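Household tips I no longer believe (and a few I do): tables, desks and cardboard
By Tadhg McGrath
5 Sep 2020 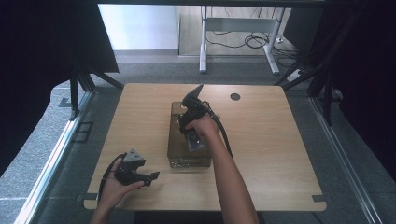 A pale wooden top with a cardboard box on it.

I have been keeping a list of furniture tips since January. They come from magazines, from the backs of polish tins and from my aunt, who has never once been asked for a source. Most of them concern wooden tops, and most contradict each other. I have tried as many as I could stand to try on my own desk and kitchen table, and written down what I saw.

Walnuts for scratches

Rub half a walnut over a scratch and it disappears, they say. What disappears is the pale line, for a while, under a smear of oil. On a dark table it looked passable until the next wipe. On a light one it left a brownish streak that I liked a good deal less than the scratch. A wax stick in the right shade costs very little and stays put. Try it on the underside first.

Mayonnaise for white rings

This one does work now and then, which annoys me. The white ring left by a hot mug is usually moisture caught in the finish, and any greasy stuff left on overnight may shift it. Petroleum jelly did the same job and didn't make the dining room smell of sandwiches. If the ring is black, the water has got into the wood itself and you can put the jar back in the fridge.

Vinegar for everything

I would like to meet the person who first decided that vinegar suits every surface. It is fine on a kettle. On a waxed table it dulls the shine, and on an oiled one it leaves the grain looking thirsty. Warm water with a drop of washing-up liquid, a cloth wrung out until it hardly drips, then a dry cloth straight after. I have done nothing else to my kitchen table for two years and it looks better than it did when I was fussing over it.

Polish with silicone in it

Shiny for an evening. It builds up, it shows every fingerprint, and if you ever want to refinish the top the new varnish may refuse to stick. I had a tin of Stusemska cream that promised to "feed" the wood. Wood doesn't eat. I used the rest on a squeaky drawer runner, where it was quite good.

Cardboard boxes on a good top

The tip says a cardboard box is soft and can't mark anything. I don't trust that. Grit gets caught underneath, and when you drag the box it acts like sandpaper. Lift it. Don't leave one standing for weeks on a sunny table either, or you may find a neat darker or paler patch where it stood. Printed boxes want watching if there's any damp about, as the ink can travel. A sheet of plain paper underneath costs nothing.

Opening boxes on the table

Score the tape, not the table. Everybody agrees with this and everybody has a knife line somewhere. I keep the blade out by no more than a tooth of its length, and cut away from the hand that's holding the box. The plastic openers sold for the job are safe enough, but the Butden one I bought couldn't get through the strong paper tape and I ended up using a door key.

Cable holes

If your desk has one of those round holes for leads, you will have read that it keeps everything tidy. It keeps the top tidy. Underneath, mine was a nest. Label each plug before it goes through – masking tape and a pencil will do – and tie the spare length up under the desk so it isn't hanging off the socket. Run a dry paintbrush round the hole when you dust, as crumbs collect there.

Clips and clamps on edges

Anything that grips the edge of a table should have something soft between it and the wood. Felt is always recommended. I find felt packs down hard within a few months, and a scrap of old bicycle inner tube holds better. Put paper between the rubber and a varnished edge, though, as rubber can stain if it's left. Tighten until it stops sliding and then leave it alone.

Sandpaper numbers

A reader wrote to say I should finish a bare top with 1000 grit. I did half of an offcut that way and stopped the other half at a much coarser paper. Once both were oiled I couldn't tell them apart with my eyes shut, and my neighbour Singhal picked the wrong one. Very fine paper can also polish bare wood so smooth that the oil struggles to get in. Save it for rubbing down between coats.

Still untested: tea bags for dull varnish, and the Troditz method with bread, which I have been sent more often than any other and have yet to see done by anyone who sent it.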